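Dotcombe Community Help > Food and Kitchen > Storage

# Carrots go rubbery in the fridge within days. What am I doing wrong?

**dotcombe_newbie**

I moved to Dotcombe in November and started doing one big produce shop every 12 days or so instead of stopping at the store on the way home. Most things hold up. Carrots do not. By day 5 they bend, and by the end they are only good for stock. I buy the bunches with the leaves on because they look fresher, and I put them in the bottom drawer in the bag they came home in.

The fridge is a Gralard, the older top-freezer model with two drawers. Each drawer has a slider with a picture of a leaf at one end and a picture of an apple at the other. I lost the manual. I have a thermometer on the middle shelf and it reads 37.

Things I have already tried:

- Wrapping them in a paper towel. They dried out faster.
- Standing them in a glass of water like flowers. The leaves stayed nice, the carrots did not.
- Leaving them on the counter in a bowl. Worse than anything.

I would like to keep a bunch for the full time between shops without giving up a whole shelf to it. I also don't want to buy special containers if I can avoid it. Cabbage and cucumbers go in the same drawer, if that matters.

---

**root_cellar_ray**

The leaves are your main problem. They keep pulling water out of the root after the carrot is out of the ground, and the root is the only place they can get it. Cut them off as soon as you get home. Leave a half inch of stem if you like, it makes no difference to storage.

The order I do it in:

1. Pick firm ones at the store. Squeeze near the tip, since that end goes soft first. If the tip gives, put it back, however good the leaves look.

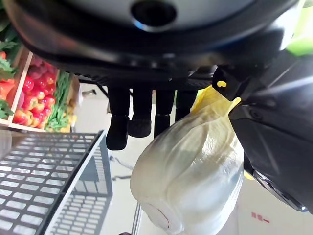 2. Twist or cut the tops off before anything goes in the fridge. Keep the tops in a separate bag if you want them for pesto or soup. They last 2 days, maybe a little more.

3. Don't wash the carrots. Brush off loose dirt and leave the rest until you're ready to cook. If they were washed at the store, dry them with a towel.

4. Put them in a plastic bag, squeeze most of the air out, and fold the end under. Don't knot it. A little air movement keeps them from getting slimy.

5. Put the bag in the drawer and set the slider to the leaf. On most fridges that is the closed-vent, high-humidity side. The apple side opens the vent.

Your temperature is fine. I would check it in the drawer too, because the bottom of a top-freezer fridge can be warmer than the middle shelf.

If you already have some bendy ones, don't throw them out. Cut them into sticks and put them in a bowl of cold water in the fridge overnight. They firm up again well enough for eating raw. This works on celery too. It does not work once they are slimy or smell sour.

---

**mapleandmain**

I agree with the above about the tops, but I do the water method for the whole bunch and I think it is better if you have the room. Tops off, carrots in any container with a lid, cover with cold water, change the water every few days. An old ice cream tub is fine, so you wouldn't need to buy anything. They stay crisp well past the time you are asking about. The downside is the weight and the shelf space, and you did say you didn't want to lose a shelf.

Your glass of water didn't work because only the tips were covered and the leaves were still on.

A few other things that have made a difference for me:

**Watch what else is in the drawer.** Apples and pears give off ethylene, and that makes carrots taste bitter. Cabbage is fine next to carrots and likes the same conditions. Cucumbers are the odd one out. They prefer it warmer than a fridge drawer and get soft, glassy patches when they are too cold, so I keep mine on the top shelf near the door and use them first.
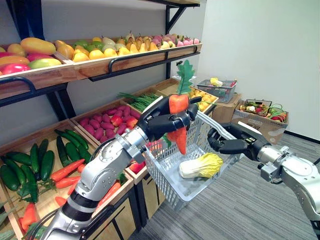 The same goes for tomatoes, which I leave out on the counter until they are cut. Peppers can go either way. If I have to choose, I give the humid drawer to carrots, cabbage, and greens and let everything else take its chances.

**Buy loose if you can.** The leaves tell you how recently the bunch was picked, but you pay for them and then cut them off. Turley Market sells loose carrots next to the bunches, and so does Sarpong Produce. Loose ones also let you pick the size. Thick ones hold water longer than skinny ones, so for a long gap between shops I take the thick ones and eat any thin ones in the first few days.
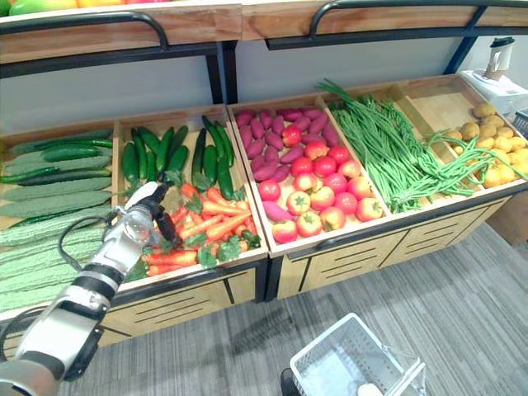
*Loose carrots in the sloping bins, with cucumbers and bitter melon at the left end.*

**Don't peel ahead.** Peeled carrots dry out and get a white film. The film is harmless but people don't like the look of it. If you have to prep early, put the peeled ones in water.

---

**pj_upstairs**

just freeze them. slice, boil 2 minutes, ice water, dry, bag. no good for salad but fine for soup

---

**dotcombe_newbie**

Thanks, all. I cut the tops off everything last night and put the carrots in a folded bag. The slider was on the apple, so that's changed too. The bendy ones are soaking in a bowl now. Cucumbers have moved to the top shelf – there was one glassy patch on the oldest one, so I guess that explains it. I'll try loose ones on the next shop and post how long they last.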